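Farklow木台面工坊招人：台面打磨与养护师傅（长期，带过手艺的、想学手艺的都欢迎来聊）
工作地点：Gretdale旧厂区北侧一楼 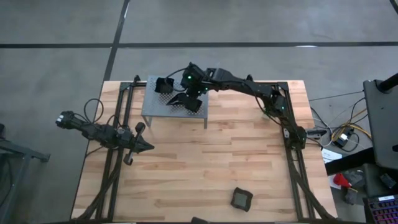 Tiburcio Meléndez听说我们要登招聘，头一句话就是叫我别把这活儿写得太轻巧，他说拼板台面看着就是一块木头，真上手磨过一张，才晓得这一条跟旁边那一条脾气能差多远，有的吃油，有的不吃油，有的一遇上梅雨天就要拱起来给你看。他讲完还补了一句，说写长一点没关系，愿意看完的人多半也坐得住。那我就听他的，写长一点。

先说说我们是做什么的。Farklow做的是实木拼条台面，一条一条窄木条胶合起来，刨平、打磨、上油，做成工作台、裁剪台、包装台，也做厨房里用的料理台。老客户里有学校的手工教室，有开面包店的，有做皮具的，还有好些实验室和小工厂，他们要的就是一张站得稳、台面经得起折腾、脏了能磨掉重来的桌子。我们早些年也试过贴面的板子，便宜，出货快，可边角一磕就起皮，客户拿回来我们也没法修，后来就不做了，只做实木的。

这几年卖出去的台子多了，回来做养护的也跟着多起来。养护这一块从前是谁有空谁做，Tiburcio做得最多，我自己也做一些，做到去年底实在排不过来，有客人等得都不好意思再打电话来催了（对不起呀，真的对不起）。所以这次想正经招一位，专门管台面的打磨、上油和上门养护，名额就一个，要是来的人里有两位我们都舍不得放走，那到时候再想办法。

这份工作平常做些什么

一大半时间在工坊里。新台面从压机上下来以后，先要刮掉溢出来的胶，再过粗砂。我们从80目起步，一路往细了走，走到哪一步停，要看这张台面以后派什么用场。料理台磨得细一些，摸起来舒服，也好擦；工作台就不必那么滑，太滑了东西搁不住，师傅们反倒嫌。每换一道砂纸都要把粉尘吸干净再擦一遍，这个我们盯得比较紧，粗砂的颗粒留在台面上，后面磨得再细也会拉出一道道弧形的印子，上了油才看得见，那时候就只好从头再来，心里别提多难受了。

然后是上油。我们用的是Naidu的硬蜡油，头一遍薄薄地推开，等它吃进去，把浮在上面的擦掉，隔一夜再上第二遍。常有新来的同事舍不得擦，觉得油多总比油少好，结果台面黏了好几天，手印一个一个全在上面。擦过油的布一定要摊开晾着或者泡进水桶，不许团起来丢在角落里，这一条写在墙上，也写在这儿，来面试的时候我还要再讲一遍，请别嫌我啰嗦。

另外一小半时间在外面跑。有的台子太大，搬不回来，有的是人家上面装了东西、固定好了，不方便挪，我们就带着工具上门去做。上门的活儿比工坊里琐碎得多。你得先跟人家商量哪些东西可以动、哪些不能动，不能动的就围着它做，边上贴好胶带，粉尘罩一罩，做完了把地也收拾干净。人家的地面有时比我们工坊的还讲究，一脚油踩上去，那就尴尬了。我自己就踩过，在一家裁缝铺里，蹲着擦了一下午，老板娘还给我端了茶，叫我更加过意不去。

再有就是接电话、回消息，教客人自己怎么养护。这个不难，但要有耐心。台面上泼了咖啡怎么办，热锅放上去烫了一圈白印怎么办，为什么同一张台面上有的木条颜色浅、有的像蜂蜜、有的又带一点红，是不是拿边角料糊弄人。最后这个问题我们几乎每个月都要答一回。木头本来就这样，同一棵树，靠外的和靠里的颜色都不同，我们排条的时候会挑一挑，把深浅错开，可不会染成一个色。你要是来了，这套话很快就会说得比我还溜。

我们想找什么样的人

手上有一点木工底子最好，做过家具厂的砂光、做过地板翻新、在装修队里跟过漆工，都算。没有底子也可以来谈谈，我们这儿的Crescencio Zamudio当初来的时候连砂纸的正反面都要看半天，如今排条排得又快又好看，客户指名要他排。手艺这东西是可以教的，我们也愿意教，前提是你自己愿意慢慢来。

眼睛要好，或者说要肯看。磨好的台面，我们会关掉顶灯，拿一盏小灯贴着台面斜斜地照过去，哪里有一道没磨掉的刨痕，哪里胶没有清干净，一下子就出来了。有人看这个看得很烦，有人看着看着就上瘾，我们比较想找后一种。

身体要吃得消。台面厚的有33毫米，整张料理台抬起来相当沉，虽然有推车和吊带，翻面的时候还是要两个人一起用力。腰不好的朋友请先跟我们说清楚，别硬撑，我们见过硬撑的，最后大家都跟着难过。对木粉过敏的也请提前说，面罩和吸尘都是有的，可过敏这种事，面罩也只能挡一部分。

会开车更好，不会的话出门就跟Tiburcio的车。他开车很稳，就是爱听戏，一路唱过去，请有个心理准备。

跟人打交道不必多么能说会道，把话说实在就可以了。客人问这道缝能不能修掉，能就说能，修不掉就说修不掉，顶多告诉他填完以后会是什么样子。我们有过为了让客人高兴先答应下来的时候，后来返工返到半夜，客人也没有高兴。

工作时间和待遇

每周做5天，早上八点半开工，午休足足的，大家一般自己带饭，工坊有微波炉和一台脾气不太好的冰箱。傍晚收工前要留出时间打扫，台面、地面、吸尘桶都归置好再走。遇上客户赶着开张，偶尔要加班，加班照规矩算钱或者调休，你自己选。

工资按手艺谈，有经验的和没经验的起点不同，试用期也发足额，社保从第一天起交。具体数目我们面谈时当面讲清楚，写进合同里。试用期是2个月，这段时间会有人一直带着你，头一阵子先磨样板和小件，砧板啊、凳面啊，磨顺手了再上大台面。第一张由你独立做完的台面，我们会请你在背面签名字，这是工坊的老习惯，我们每个人都签过，我那张现在还在学校的手工教室里用着，前些时候去看，背面的字还清清楚楚，正面嘛，已经被孩子们刻得不成样子了，正好排进下一批翻新。

工具和工作服由工坊提供。我们用的打磨机是Rukico的，用了好几年，毛病都摸透了，你有自己用惯的手工具也尽管带来，柜子给你留着一格。耳塞、面罩、护目镜随用随领，请不要省着用。

每年我们会给自己放一次长一点的假，赶在最闷最潮的那阵子，那时候胶也不好干，油也不好干，人也不太爱动弹，不如都回家歇着。

关于工坊本身，也多讲两句

地方在旧厂区里，房子老，窗子大，采光好得很，冬天也就冷得很。暖气是有的，只是屋子高，热气都跑到房顶上去了，所以怕冷的朋友请多穿一层。夏天两头的门打开，穿堂风一过，满屋子木头味儿，我在这里待了这么些年，还是每次闻到都觉得舒服。

胶合间和打磨间是分开的，上油又在另外一间，门上贴了条子，进去之前请把身上的粉拍干净。这间屋子是整个工坊里最安静的，刚上过油的台面都在那儿平放着，谁也不许往上搁杯子，包括我。

人不多，大家年纪差得挺大，中午坐在一块儿吃饭，聊的多半是孩子、菜价和哪一家的木料又涨了。有时候也为一张台面该不该返工争起来，争得脸红脖子粗的，争完了照样一起抬板子。我们没有什么打卡机，也没有什么团建，倒是每逢有人签了第一张台面，会一起出去吃一顿，馆子由签名的那位挑，账由工坊来结。

想来的朋友怎么联系

不用准备多么漂亮的简历，写一页纸就行，讲讲你做过什么活儿，用手做的都可以写，修过自行车、缝过窗帘、给家里的旧门刷过漆，我们都爱看。有照片的附上照片，做坏了的也可以附，说说坏在哪里、后来怎么处理的，这一类我们往往看得最仔细。不方便写的，直接过来坐坐也好，白天工坊都有人，进了北门顺着机器声走就到了，到了找Crescencio，他会先给你倒杯水。

来面谈的时候请穿不怕脏的衣服和包脚趾的鞋。谈完了我们会请你试磨一小块板子，给你一块拼好的料、几张砂纸和一块磨垫，不计时，磨到你自己觉得可以了为止，磨好的板子可以带走，拿回家垫锅子也好，切水果也好（切水果的话请先上油，油我们也给你装一小瓶）。试磨的这半天算工钱，不论最后成不成。

我们打算收信收到March月底，也就是三月底，之后陆续约人见面，每一封都会回，只是回得可能慢一些，我打字慢，又总是被叫去抬板子，还请多担待。要是路远，想先在电话里问问清楚，傍晚收工以后打来最好，那会儿机器都停了，听得见人说话。

另外，如果你自己不找工作，可是认识哪位师傅手上稳、性子耐得住，正想换个地方，也请帮我们把这一页转给他看看。家里有我们早年做的台子、发了灰起了毛的，也欢迎顺便来信说一声，等新同事到了，就从这些老台子开始排。

Farklow木台面工坊 敬上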